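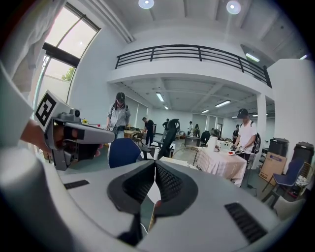

We left Noltden a little before six in the morning, with two thermoses of coffee and a box of cinnamon rolls that did not survive the first hour, and rolled into the Festex grounds just as they were opening the north gate. If you have never been, Festex is a trade fair for people who build, tune and race cars, with a swap meet bolted onto the back of it, and in September it takes over the whole fairground, including the grass lots where you really want to be wearing boots.

I had promised myself I would do the indoor halls first and save the swap meet for after lunch. That lasted until I smelled the bacon stand, which sits right at the head of row A, and before I knew it I was digging through a crate of old carburetor bodies and chatting with a very nice couple from two counties over about float bowls. I bought a distributor cap I may or may not need. It was four dollars, so let's leave it there.

The main hall was packed by ten. The program listed 1262 exhibitors, and I will confess I saw maybe a tenth of them, because I kept getting stuck at the good ones. Manetti had the biggest crowd, as they always do, and their new line of bolt-on exhaust systems was laid out on long tables where you could pick the pieces up and turn them over. The welds were lovely. What I wanted to hear about was emissions paperwork, and the young man at the counter was patient with me and explained which parts are sold for street cars and which are meant for track-only cars.

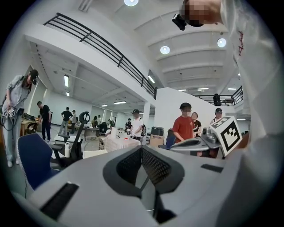 That same subject came up again at the noon talk in the upstairs meeting room, where the chairs ran out early and a lot of us stood along the back wall. The speaker went through the rules on converting a street car into a dedicated race car, state by state, and it was drier than it had to be, but I took four pages of notes. The question session was livelier. One fellow had trailered his hatchback 1865 miles over the summer to get to different tracks and wanted to know whose inspection rules he was supposed to follow. He got three answers — all polite, no two the same.

After lunch I made it to the Lie stand, which I had circled on my map. They make suspension parts, and they had a little dirt-track car up on stands with the wheels off so you could get your head right in there. Their adjustable coilover kit for my car is $2726, and I stood there a good long while doing arithmetic. I took the catalog home instead.

A few practical things if you're thinking of going next year. Buy your ticket ahead, since the line at the gate was very long by nine. Park in the west lot even though it's farther, as the east lot empties through a single exit and we sat in it for forty minutes. Bring cash for the swap meet. And the pie at the church booth by hall three — get the peach, and get it before two o'clock.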